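빗에는 왜 구멍이 있을까요?

어린이 과학 읽을거리 | 2022년 5월 6일 금요일

아침에 학교에 가기 전에 여러분은 머리를 빗지요? 머리카락이 짧은 친구는 금방 끝나지만, 긴 친구는 시간이 좀 걸립니다. 가끔은 머리가 엉켜서 "아야!" 하고 소리를 지르기도 합니다. 오늘은 우리가 매일 쓰는 머리빗에 대하여 같이 알아봅시다.

머리카락은 왜 엉킬까요?

머리카락 한 올을 눈으로 보면 매끈한 실 같습니다. 그런데 현미경으로 크게 보면 겉에 아주 작은 비늘이 있습니다. 지붕의 기와처럼 한 장 한 장 겹쳐 있는 비늘입니다. 이 비늘은 두피 쪽에서 머리카락 끝 쪽으로 누워 있습니다.

그래서 손가락으로 머리카락을 위에서 아래로 쓸면 부드럽고, 아래에서 위로 쓸면 조금 까끌까끌합니다. 집에서 한번 해 보세요. 긴 머리카락 한 올만 있으면 됩니다.

밤에 잠을 잘 때 우리는 베개 위에서 머리를 이리저리 움직입니다. 그때 머리카락끼리 서로 비비고, 비늘과 비늘이 걸립니다. 바람이 많이 부는 날에 밖에서 뛰어놀아도 똑같은 일이 생깁니다.

빗의 종류

빗은 크게 두 가지로 나눌 수 있습니다. 하나는 납작하고 이가 한 줄로 있는 빗입니다. 또 하나는 손잡이가 있고 머리 부분에 핀이나 털이 여러 줄로 심어져 있는 빗입니다. 두 번째 빗은 브러시라고도 부릅니다.

브러시에도 여러 모양이 있습니다. 동그란 통 모양의 브러시는 머리를 둥글게 말 때 씁니다. 넓고 네모난 브러시는 긴 머리를 한 번에 많이 빗을 때 편합니다. 그리고 머리 부분에 구멍이 크게 뚫린 브러시가 있습니다. 이것을 벤트 브러시라고 합니다. 벤트는 영어로 "공기가 지나가는 구멍"이라는 뜻입니다.

구멍이 하는 일

머리를 감은 다음에는 드라이어로 머리를 말립니다. 이때 뒤가 꽉 막힌 브러시를 쓰면 바람이 브러시의 등에 부딪혀서 옆으로 갑니다. 브러시 밑에 있는 머리카락에는 바람이 잘 가지 않습니다.

구멍이 있는 브러시는 다릅니다. 바람이 구멍을 지나서 머리카락까지 들어갑니다. 그래서 빗으면서 말리기가 쉽습니다.

종이 두 장으로 간단한 실험을 할 수 있습니다.

준비물: 두꺼운 종이 두 장, 가위, 얇은 휴지 한 장

먼저 종이 한 장에 큰 구멍을 여섯 개 만드세요. 가위를 쓸 때에는 어른과 같이 하세요. 다른 한 장은 그대로 둡니다. 휴지를 친구가 손으로 들고, 여러분은 휴지 앞에 구멍이 없는 종이를 세웁니다. 입으로 후 하고 불어 보세요. 그 다음에는 구멍이 있는 종이로 바꾸어서 다시 불어 보세요. 어느 쪽에서 휴지가 더 많이 움직이는지 공책에 적습니다. 종이와 입 사이의 거리는 두 번 모두 22센티미터로 똑같이 해야 합니다. 거리가 달라지면 공평한 실험이 아닙니다.

핀 끝에 있는 작은 공

브러시의 핀은 가늘수록 머리카락 사이에 잘 들어갑니다. 하지만 가는 것은 뾰족하기 쉽습니다. 뾰족한 핀이 머리에 닿으면 따갑겠지요? 그래서 핀 끝에 작고 동그란 공을 붙인 브러시가 많이 있습니다. 공은 뾰족한 끝보다 넓은 곳으로 두피를 누릅니다. 같은 힘으로 눌러도 힘이 넓게 퍼지면 덜 아픕니다. 연필의 뾰족한 쪽과 지우개 쪽으로 손바닥을 살짝 눌러 보면 차이를 알 수 있습니다. 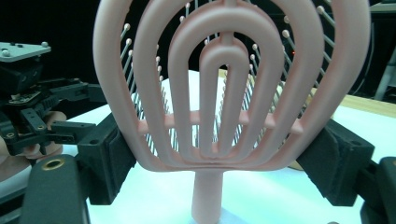
글쓴이 Stamatopoulos

분홍색 브러시를 뒤에서 보면 둥근 고리가 네 겹으로 들어 있습니다. 바깥 고리가 제일 넓고 안쪽으로 갈수록 좁아지는 것이 튤립 꽃과 조금 닮았습니다. 고리와 고리 사이가 바로 바람이 지나가는 길입니다. 가운데를 가로지르는 막대는 고리들을 서로 이어 줍니다. 회색 핀 끝의 하얀빛 공도 찾아보세요.

머리를 안 아프게 빗는 방법

처음부터 위에서 아래로 한 번에 빗으면 엉킨 곳이 밑으로 모여서 더 단단해집니다. 먼저 머리카락 끝부분만 살살 빗으세요. 끝이 풀리면 조금 위에서 시작하고, 또 조금 더 위에서 시작합니다. 많이 엉킨 곳은 그 위쪽 머리카락을 손으로 잡고 빗으면 덜 당깁니다.

물에 젖은 머리카락은 마른 머리카락보다 약해서 잘 늘어나고 끊어집니다. 수건으로 꾹꾹 눌러서 물기를 뺀 다음에 빗는 것이 좋습니다.

빗도 씻어 주세요

빗에는 빠진 머리카락과 먼지가 모입니다. 우선 손으로 머리카락을 빼냅니다. 그리고 미지근한 물에 샴푸를 조금 풀고 못 쓰는 칫솔로 핀 사이를 닦습니다. 깨끗한 물로 헹군 뒤에 핀이 아래로 가게 놓고 말립니다. 나무로 만든 빗은 물에 오래 담그지 마세요.

낱말 풀이

두피: 머리카락이 나는 머리의 피부
벤트: 공기가 지나가는 구멍
드라이어: 바람으로 머리를 말리는 기계

6월에는 비누 거품에 대하여 알아보겠습니다.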